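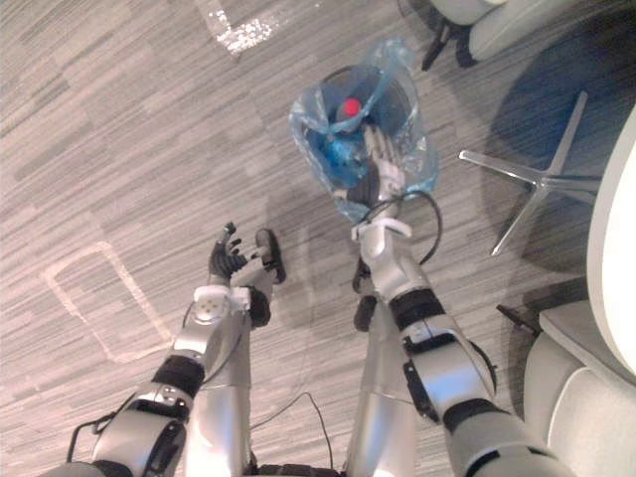
Unau 2本指グリッパー 双腕ロボット用 製品ページ
製造・販売:Imel
状態:受注生産、評価用の貸し出しあり

製品について

Unau は、人と同じ場所で動く双腕ロボットのための電動グリッパーです。指は白とグレーの二色です。棚の中、箱の中、袋の中など、手首が自由に回れない場所に指を入れて物を取る仕事のために設計しました。

Imel では、同じロボットの左腕に多指ハンド Llanos、右腕に Unau を付けて、日用品を使った比較を続けています。このページには製品の仕様のほかに、比較で分かったこと、まだうまくできないことも書きました。購入の前に「うまくできないこと」の部分も読んでいただければ幸いです。

主な仕様

形式:電動平行開閉、2本指
指の色:白/グレー
最大開き幅:標準の指でペットボトルの胴をつかめる幅(寸法は図面をご請求ください)
把持力:コントローラーから13段階で設定
指の交換:工具を使用、手首から外さずに交換可能
手首への取り付け:アダプター板を介したねじ止め
配線:外付けケーブル1本(電源と通信の共用)
推奨コントローラー:Stirnis
付属品:本体、標準指1組、ケーブル、白色樹脂ブラケット、ねじ一式、紙の説明書
保証:通常の使用で28か月

把持力の段階は、数字が大きいほど強くなります。ただし、段階と実際の力の関係は直線ではありません。下の方の段階は細かく、上の方は粗く分けてあります。柔らかい物をつかむ時に、下の方の違いが大事になるためです。

Llanos との違い

お客様から一番多い質問は「指が5本あるハンドと、2本のグリッパーと、どちらが良いですか」というものです。答えは仕事の内容で変わりますので、私たちが使っている判断の仕方を紹介します。

Llanos は人の手袋に近い外形を持つ、黒っぽい色の多指ハンドです。関節のある指を広げたり曲げたりして、いろいろな形に合わせることができます。取っ手を握る、丸い物を包む、平たい物を下から支えるといった動作は Llanos の方が自然です。遠隔操作をする人にとっても、自分の手の形と似ているので、動きを考えやすいという意見がありました。

一方で、狭い口から中に入れる作業では、広がった指が入口に当たります。指を閉じてから入れて、中で開く、という順番にすれば入りますが、薄いフィルムの袋では中で開く時に指先が袋を引っ張ります。袋が一緒に動くので、中の物の位置も変わってしまいます。

Unau は指が2本で、動く方向も一つだけです。できる形は少ないですが、袋の口から差し込んで、そのままボトルの側面に指を当てることができます。動作の手順が短いので、失敗した時に原因を見つけやすいことも利点と考えています。

簡単な選び方は次の通りです。

取っ手、レバー、ひも:Llanos
袋や箱の中にある立った物:Unau
平らな床に置かれた薄い物:どちらも苦手(専用の指先をご相談ください)
重さが片側に寄っている物:Llanos。ただし練習が必要
同じ動作を何回も続ける仕事:Unau

両方を一台に付けることもできます。その場合の注意は「左右で違う手先を使う時」に書きました。

袋とボトルの試験

当社の標準試験の一つに、袋の中のボトルをつかむ試験があります。使う物は、半透明の水色のポリ袋と、赤いキャップの付いた青いプラスチックボトルです。どちらも特別な物は必要ありません。ロボットは床に向けて両腕を下ろし、右手の Unau を上から袋の口に入れます。

この試験を選んだ理由は二つあります。一つ目は、袋が半透明なので、カメラからボトルの位置が「だいたい」見えることです。完全に見える場合と、まったく見えない場合の中間の難しさになります。二つ目は、袋の形が毎回変わることです。口が開いていても、指を入れるとグリッパーの周りにしわが集まり、上の縁が外側に折れます。計画した通りの袋の形は、触った後には残りません。

これまでに200回近く行いました。途中で指の材質と制御の設定を変えていますので、全部をまとめた成功率は公開していません。条件をそろえた記録は、評価用の貸し出しを申し込まれた方にお渡しします。

試験で分かったことを、起こった順番に近い形で書きます。

指を入れる角度について。最初は真上からまっすぐ入れていました。しかし、手首のすぐ上にあるアームの部分がカメラとボトルの間に入り、ボトルが隠れる時間が長くなりました。今は少し斜めから入れています。操作する人は赤いキャップを目印にできるので、キャップが見えている間に高さを決めます。

フィルムの挟み込みについて。指とボトルの間に袋のフィルムが一枚入ると、つかむことはできますが、持ち上げた時に袋も一緒に上がります。袋ごと運ぶ仕事ならこれで問題ありません。ボトルだけを取り出す仕事では失敗になります。指の先端の角を丸くした後は、挟み込みが少なくなりました。現在の標準指は、この丸い角の形です。

把持力について。ボトルの場合、当社では9段目から始めることをお勧めしています。これより強いと、柔らかいボトルは胴がへこみ、つかむ位置がずれることがあります。弱い時は、持ち上げる途中で下に滑ります。中身の量によっても違いますので、最初は空のボトルと満たしたボトルの両方で確認してください。

床について。試験場所の床は、グレーの短い縞が入ったカーペットです。ボトルを置く時に硬い床より少し安定が悪くなります。家庭や事務所では同じような床が多いので、硬い板は敷かずに試験しています。位置の目印には、床に貼った白いテープを使います。テープは踏まれたり擦れたりすると端がはがれてきます。認識の基準点にテープを使う方は、定期的に貼り直すことをお勧めします。

周りの家具について。私たちは作業範囲の近くに椅子を置いています。星形の金属の脚は細く光るので、深度カメラによっては脚の位置が正しく出ません。腕を外側に大きく振る動作を入れる時は、椅子の脚を障害物として手で登録する方が安全です。

取り付けとケーブル

ロボットの手首には、アダプター板を使って取り付けます。対応する機種の一覧は営業担当にお問い合わせください。一覧にない機種でも、手首の図面があれば板を製作できます。

右の手首に付ける白い樹脂のブラケットは、クリップのように手首の一部を抱える形です。ケーブルをこの場所で一度受けて、そこから緩い弧を作って前腕の方へ戻します。弧が小さすぎると、手首を回した時にコネクターに力がかかります。大きすぎると、椅子や箱の角に引っ掛かる可能性があります。手首を両方向に限界まで回して、ケーブルがまっすぐに張らないことを確認してから固定してください。

Llanos のケーブルは、腕の外側に沿って上げる方法が標準です。Llanos の手首部分は、丸い面にねじ穴が並んだ白いマウントになっています。穴の数が多いのは、ハンドの向きを変えて取り付けるためです。向きを変えた場合は、Stirnis の設定画面でも同じ角度を入力してください。これを忘れると、画面の中の手と本物の手の向きが違う状態になります。

床の上に余ったケーブルを置いたまま腕を下げないでください。当社の試験でも、床のケーブルに指先が触れて、力の測定が乱れたことがありました。余った部分は束ねて、腕の届かない側に寄せるのが良いです。

左右で違う手先を使う時

左に Llanos、右に Unau という組み合わせは、評価でよく使われます。同じロボットで比較できるので、腕の精度の違いを考えなくても良いからです。この時に、次の点を確認してください。

手先の重さが左右で違いますので、腕の重力補償の値は別々に設定します。片方の値をコピーしないでください。

手先の長さも違います。左右の手首を同じ高さに下ろしても、指先の高さは同じになりません。床に近い作業では、長い方が先に床に当たります。

使わない方の手は、作業をする手から離して、開いた形で止めておきます。握った形で待機させると、Llanos のモーターに負担がかかる設定があります。待機の位置は、カメラから作業の場所が隠れない所を選んでください。頭部のカメラで見ている場合、前に出した左手が視野の多くを占めることがあります。

コントローラーは一台の Stirnis で両方を動かせます。ただし、Llanos と Unau では指令の形が違いますので、ポートを分けて登録します。説明書の接続図をそのまま使えば間違いはありません。

うまくできないこと

Unau は次のような仕事には向いていません。無理に使うと、物を落としたり、指を傷めたりします。

袋の口が完全に閉じている場合。Unau だけで口を開くことは難しいです。もう一方の手で縁を持つ必要があり、この両手の動作は現在試験中です。

透明なボトルを透明な袋に入れた場合。グリッパーの問題というよりカメラの問題ですが、実際の現場では一緒に起こりますので、ここに書きます。

キャップをひねって開ける作業。指が滑らないゴム付きの指先を使えば少し回りますが、固く閉まったキャップは開きません。

濡れた物。標準指は水がかかることを想定していません。

使用者の記録から

評価機を使った Kevin Correa の記録から、本人の許可を得て一部を載せます。原文は英語で、翻訳は当社が行いました。

「最初の日は Llanos ばかり使っていた。動きが面白いからだ。袋の作業に入ってから Unau に替えた。手順書を書く時に、Unau の方は紙一枚で済んだ。」

「水曜日の午後、ブラケットの位置を指一本分だけ肘の側にずらした。それからケーブルの音がしなくなった。説明書の図はもう少し大きい方が良い。」

説明書の図については、次の版で大きくする予定です。

手入れ

指の表面は、柔らかい布に水を少し含ませて拭いてください。拭く時は電源を切ります。アルコールは白い部分の色が変わることがありますので、使わないでください。

袋を扱う仕事の後は、指の付け根にフィルムの切れ端が残っていないか見てください。小さな切れ端でも、開閉の原点がずれる原因になります。残っている場合はピンセットで取り、Stirnis で原点合わせを一度行います。

指のねじは緩みにくい形ですが、初めて使った週の終わりに一度増し締めをしてください。締める力は説明書の表にあります。

よくあるお問い合わせ

Llanos を買わずに Unau だけを使えますか。
使えます。片腕のロボットにも取り付けできます。

他社のコントローラーで動きますか。
通信の仕様書を公開していますので、接続は可能です。ただし、把持力の段階設定は Stirnis を使う場合だけ保証しています。

指を自分で作っても良いですか。
はい。取り付け部分の図面を差し上げます。自作の指が原因の故障は保証の対象外となります。

カメラは付属しますか。
付属しません。ロボットの頭部にカメラがあれば、多くの作業はそれで始められます。袋の中の作業が多い方には、手首用のカメラもお勧めしています。

評価用の貸し出し

Unau 単体、または Unau と Llanos の組をお貸しします。申し込みの時に、ロボットの機種名、手首の図面の有無、つかみたい物を三つぐらい書いてください。つかみたい物は写真があると助かりますが、普通の名前だけでも構いません。

返却の時は、ケーブルをブラケットから外して、元の箱の溝に入れてください。ねじが足りない場合は、そのままご連絡いただければ大丈夫です。10月の貸し出し分は現在受付中です。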